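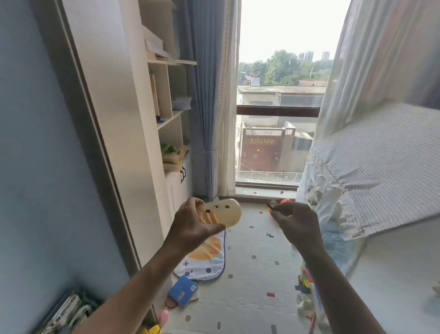
1/ Most of my job is now the ten inches closest to the floor. I clean apartments for Cantero. In June we got floor robots, and I've been asked enough times what changed that I'm putting it in one thread. Kids' rooms are where it changed the most, so I'll start there.

2/ Before June you did a room in whatever order you liked. I did windows and shelves first, then the bed, then the floor on the way out. Now the floor has to be clear before anything else, so the Mukodmont can start while you do the rest. In a kid's room that means you're down on the play mat first thing, picking up.

3/ The robot is good at open floor. It gets under beds I used to need a broom handle for. It's bad at anything small, soft or on a string. A pillow stops it. Loose paper gets dragged. A strap hanging off a low shelf will wind into the brush and then you spend your saved minutes with a pair of scissors.

4/ So you pick up the ball by the window, the little yellow-orange thing with the face, the papers, the bottle. Curtains get tied back if they aren't already. Bed covers get folded up off the floor. Then you press start and go do the kitchen.

5/ A full apartment used to be booked at 75 minutes. With the robot it's booked at 63. Those 12 minutes are supposed to be the vacuuming we no longer do. In an apartment with two adults and no pets, fine, I usually finish early. In an apartment with small children I have never once made 63.

6/ The reason is pickup isn't on the sheet. Botlow, the scheduling software, has a line for floors, a line for kitchen, a line for bathroom and a line for beds. Floors is marked as done by machine. Getting a floor ready for the machine is not a line, so as far as the schedule knows it takes zero time.

7/ I raised this with my supervisor in the second week. She agreed. She can't edit the lines herself, they come from the office. She told us to use the notes box. The notes box holds a short sentence and I don't know who reads it.

8/ Things that got better, to be fair. My shoulder. I carried an upright vacuum up stairs for 9 years, and the robot in its bag weighs less than half of that. I also don't wear earplugs anymore. You can talk to the client while the floor is being done, and older clients like that.

9/ Things that got worse: knees and lower back. Vacuuming was standing work. Pickup is squatting work, and I now do it in every apartment, at the start, when I'm stiff. A few of us bought kneeling pads with our own money. We've asked for them to be supplied. No answer so far.

10/ The other change is deciding where things go. With a vacuum you nudge a toy over with your foot and keep moving. Now everything comes up off the floor and you have to put it somewhere. Does it go on the shelf? In a box? Is that stack of paper drawings or trash? Kids know exactly where they left things, and I've had a parent call the office over a missing puzzle piece that was on the windowsill.

11/ What I do: anything that looks like a game in progress goes onto the bed in the same arrangement, as near as I can get it. Paper is never thrown out, it gets squared up and put on the desk or a shelf. Very small pieces go in one container and I tell the parent which one. This is my own rule, it isn't in the training.

12/ The training was half a day. It covered charging, emptying the bin, cleaning the brush and what the lights mean. The trainer demonstrated on a bare floor in a meeting room. Good trainer, clear, no complaints, but I haven't cleaned a bare floor since.

13/ People ask about jobs. Nobody on our team was let go. Two people left over the summer and weren't replaced, and the rest of us each got an extra apartment on some days. Make of that what you want.

14/ There is a meeting with the office on 2026-07-20. I'm bringing 5 weeks of my own times, written down per apartment, with pickup separate from everything else. I'm asking for one new line in Botlow called "clear floor" with minutes next to it, and for kneeling pads.

15/ If you clean with one of these at another company, tell me how your pickup time is booked. I've heard Bundum pays it as a separate item but I haven't talked to anyone who works there. Replies are open.

– Telmo Vidal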